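Two grippers, one bed, and a pile of shirts

Posted 23/06/2026

I've been meaning to write up the laundry stuff for ages, and people keep asking me what I do all day now that I've joined the Bundex project. So! The short version is that I fold clothes. The longer version is that I fold clothes with a yellow-fingered gripper in each hand, so that a robot arm in Lolonthorpe can learn how it's done from the recordings.
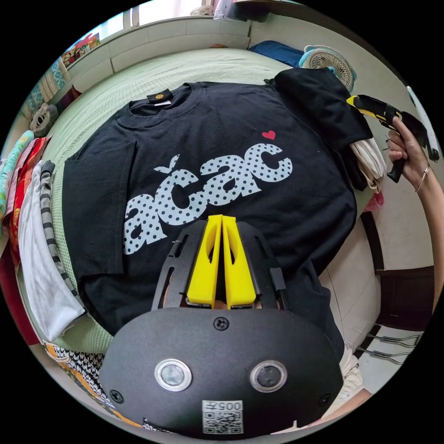
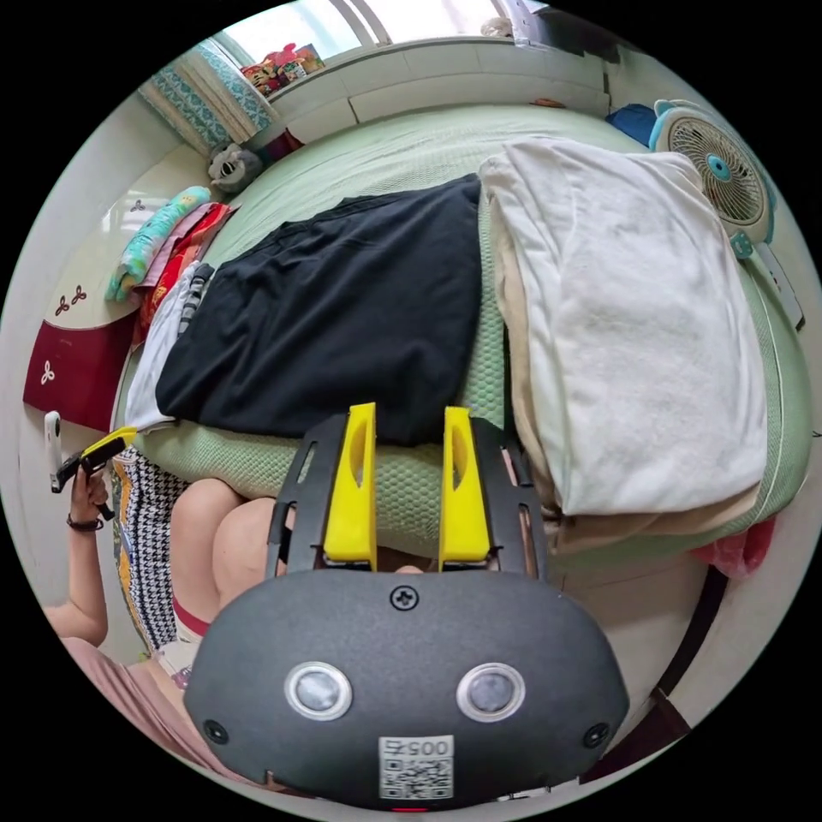
A black garment flat on the green cover, a few other clothes waiting their turn.
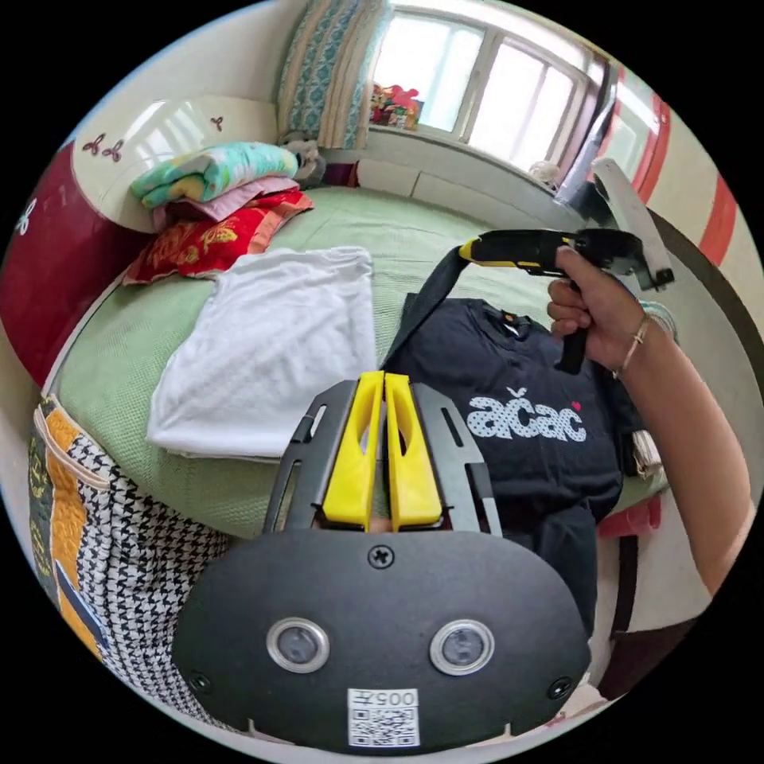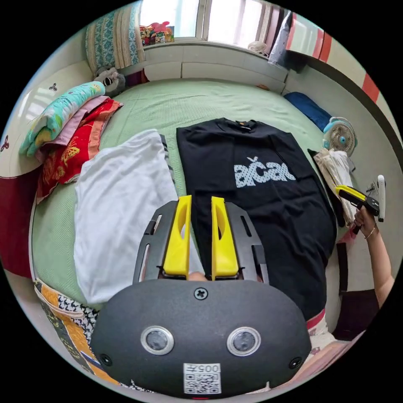
I started in January and my first week was a disaster. You would think folding a T-shirt is folding a T-shirt, and I've done it since I was a kid, but take away your fingertips and it's a whole new sport. You pinch with your whole hand. You can't feel the cloth at all. I kept grabbing both layers when I only wanted the top one, or dragging the shirt halfway across the bed because I hadn't opened the jaws wide enough before pulling away.

What helped was slowing down — way down, to the point where it feels silly. Come in low, close, wait a beat, lift. If I rush, the motion gets jerky, and jerky motion is exactly what we don't want the arm to copy. The arm is called Thomas, by the way (it came with that name, I had no say in it), and Thomas copies everything. I had a habit of giving each sleeve a little pat after folding it over. A few weeks of my recordings went into training and there was Thomas, patting sleeves. I was so proud and so embarrassed.

My total stands at 665 good folds so far. A good one means I didn't drop anything, didn't stop halfway to scratch my nose, and the shirt ended up in a shape you could put in a drawer. I throw out plenty! The target for the first round was 500, and I figured I'd be done after that, but then they wanted more variety, so now I mess up the shirts on purpose before I start. Some go down crooked, some have a sleeve tucked under, some are just a lump. The lumps are the worst. Finding a collar in a black lump with two plastic fingers is a good way to lose a whole morning.

I also tried the remote control setup over at Kallbridge, where you sit at a desk and steer the arm itself with a pair of handles. Some people love it. I found the delay maddening, even though it's tiny, and my shoulders hurt by lunch. The good thing is you can only do what the arm can do, so you never record a move it can't reach. With the hand-held ones I have to keep that in mind myself and not twist my wrist in some way that would tie poor Thomas in a knot.

Towels are my favorite, if anyone's wondering. Big, heavy, square corners, they stay where you put them. Thin cotton tops slide around and wrinkle if you so much as look at them, and I still haven't found a way to do a fitted sheet that I'd want any robot to learn from me.

Next up is hoodies. I've already been warned about the strings.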